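Masking the gripper out of a wrist camera view in simulation
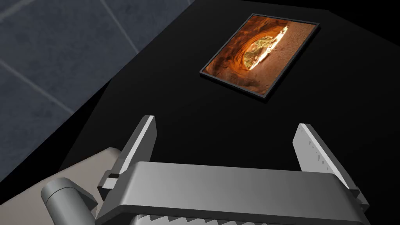
Segmentation models are trained on photos of things people like to take pictures of, and very few people like to take pictures of a gripper from behind. Point one at a wrist view and it will find you objects, certainly. In the render I'm working from, there is one real target on the black tabletop, a thin picture in a dark gray frame with an orange rock arch printed in it, and my first run of Leso came back with the gripper housing as the most confident object on the table. Second place went to the bright opening in the middle of the rock. The picture as a whole did not make the list. If your planner takes the top result and drives toward it, as mine did, it will spend the afternoon trying to pick up its own hand.

This page covers how to fix that: build a mask of the robot from its own model, apply it before segmentation, and then deal with the handful of things that still go wrong. I use Leso for the perception node and Drustbridge for the planner, but nothing below is very particular to either. If your simulator can hand you joint positions and a camera pose, you can follow along.

What you need

A scene that runs. A robot description with visual meshes, including the fingers. Camera intrinsics that match what the renderer is using, and I do mean check. A depth image is useful from step 5 onward. You do not need a GPU for any of the masking, although you'll want one for the renderer unless you have a lot of other hobbies.

Step 1. Stop painting the mask by hand

I know you did it. I did it too. You open one frame in an image editor, black out the bottom half, save it as mask_final.png and call it a day. It works until the fingers move. With the fingers wide open they reach a long way up the view and leave a big gap between them, and that gap is exactly the part you'd like to keep. A painted mask either covers the gap or misses the fingers when they close.

Delete the file. Delete mask_final_v2.png as well.

Step 2. Render the robot by itself

Make a second camera with the same pose and intrinsics as the wrist camera and give it a visibility list containing only the robot links. Render a flat color for anything it hits and black for everything else. That image is your mask.

Include the arm links as well as the hand. It's tempting to list just the gripper, on the theory that a camera on the wrist sees only what's on the wrist. Then you look at the lower left corner and there's a fat gray joint and a slab of beige arm sitting in it. Leso labeled that slab "furniture," and I can see its point.

If your simulator already has an instance ID pass, use that and skip the second camera. Collect the IDs for every robot link at startup, not once per frame. Kilian Hämmerli looked them up by name on every tick and then filed a bug against the renderer for being slow.

Step 3. Use the joint state that belongs to the image

This is where most of the trouble lives. The mask has to be rendered from the joint positions at the moment the color image was captured, and "latest" is a different moment. At low speed you won't notice. During a fast approach, the mask trails behind the fingers and leaves a bright sliver of gripper plate uncovered along one side, and a bright sliver on a black table is very attractive to a detector.

Keep a short buffer of joint states with timestamps and interpolate to the image time. A buffer of 50 states is plenty for my setup. If the image time falls outside the buffer, drop the image. Do not extrapolate. I've read the extrapolation code in our repo and it was written by someone in a very good mood.

Step 4. Grow the mask a little

Edges are never clean. Anti-aliasing blends the finger color into the table color and you get a thin outline of gripper around a hole shaped like a gripper. Leso will happily report the outline.

Dilate by 2 pixels and look at the result. Any serrations on your fingers are the place to check first, since small teeth make a ragged edge and the leftovers look like a row of tiny objects. If you still see crumbs, raise it one pixel at a time. My limit is 16, and I only got there because the intrinsics were wrong. If you find yourself needing a big number, go back and check yours. The mask is trying to tell you something.

Then fill the masked area. Don't fill it with black if the table is black, or you'll have trouble telling the two apart when you're debugging. I use a loud magenta in the debug view and pass the mask to the model as a separate channel, so the fill color never reaches it. If your model won't take a mask, run it on the plain image and throw away every detection with more than half its area under the mask. It's cruder, but it will get you home.

Step 5. Keep the picture from becoming a landscape

With the robot gone, the next problem is flat things with interesting surfaces. A printed photograph contains rocks, plants and sunlight, and a detector trained on photographs is delighted to tell you so. It has no idea that the cave is a few millimeters thick.

Depth sorts this out. Fit a plane to the tabletop, and fit planes to whatever candidates are left. When several detections sit on one shared plane inside one closed outline, merge them and keep the outline. The sunlit opening, the pinkish rock and the shadowed part all collapse into one rectangle, and the rectangle is what you can grasp.

Two warnings. A thin frame lying flat barely rises above the table, so a height threshold tuned on mugs will erase it. Lower the threshold before you blame the merge. And dark frame edges against a dark table give you very little contrast, so take the outline from the ID pass while you're testing and switch to the detected one only when the rest works. Idun Wikström calls this cheating. Idun's pipeline also does it.

Step 6. Limit where the planner is allowed to look

Drop any candidate whose center doesn't project onto the tabletop. Floor tiles have long straight grout lines, and where two lines cross you get nice corners that look like the corner of a box if you squint, and the detector is always squinting. The table polygon is known in simulation, so use it.

In Drustbridge this goes in the goal filter, before reachability. If you put it after, the planner will first work out in loving detail how to reach the floor.

Step 7. Test it with the arm moving

Replay a recorded approach and draw the mask over every image. Watch it at quarter speed. You're looking for three faults: the mask lagging the fingers, the mask jumping when the buffer runs dry, and the mask swallowing the target when the hand comes in close. The last one is partly unavoidable. Once the fingers are down around the frame, the camera has less of it to look at, so hold the last good pose and stop updating below a set distance. I freeze it when less than half the outline is visible.

Run the replay again with the gripper closed from the start. Leonie Sutter found that our finger meshes had been attached to the open position and never moved in the mask render at all, which had gone unnoticed because every test began with the fingers open.

If it still picks the gripper

Check that the mask isn't upside down. Some renderers put the image origin at the bottom left and some at the top left, and a flipped mask covers the far end of the table with great precision while leaving the hand in full view. I lost most of a Tuesday to this, and the fix is one line.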